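Section 3: Joining the waste hose

Before you begin, do clear yourself a good, pale-coloured surface to work on – a plain table is ideal – and put the parts down where you can see them. Small pieces have a habit of wandering off under the washing-up bowl, and the Fencombe hose kit is no fun to finish with a piece missing.

1. Find the short bent tube, which is dark grey and a little lighter at one end, and lay it on the table by itself. 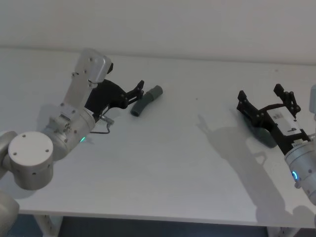
Lungile Sibiya writes that she runs a fingertip round the inside of every tube at this stage, and once found a sliver of packing film that would have caught all sorts later on.

2. Take the white pipe and ease a smooth grey sleeve over one end, turning it gently as you go. Please don't use grease or washing-up liquid, however tempting it may be.

3. Do the same with the second sleeve at the other end, so that the white pipe sits between the two, with ribbed grey hose leading away beyond them.

Note: hold the sleeves for this, and leave the ribbed part alone as far as you can. It likes to bend, and you will find the whole thing much easier to keep straight.

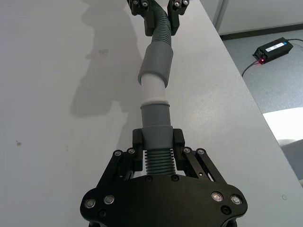
Could I do this with the hose already under the sink? Kha Vi asked us, and yes, you may, though it is kinder to your knees to make the joint on the table first.

Caution: never force a sleeve that has gone on crooked. Draw it off, have a breather and start again from step 2.

4. Give each sleeve a light tug. If either one moves, push it home and try once more before going on to Section 4.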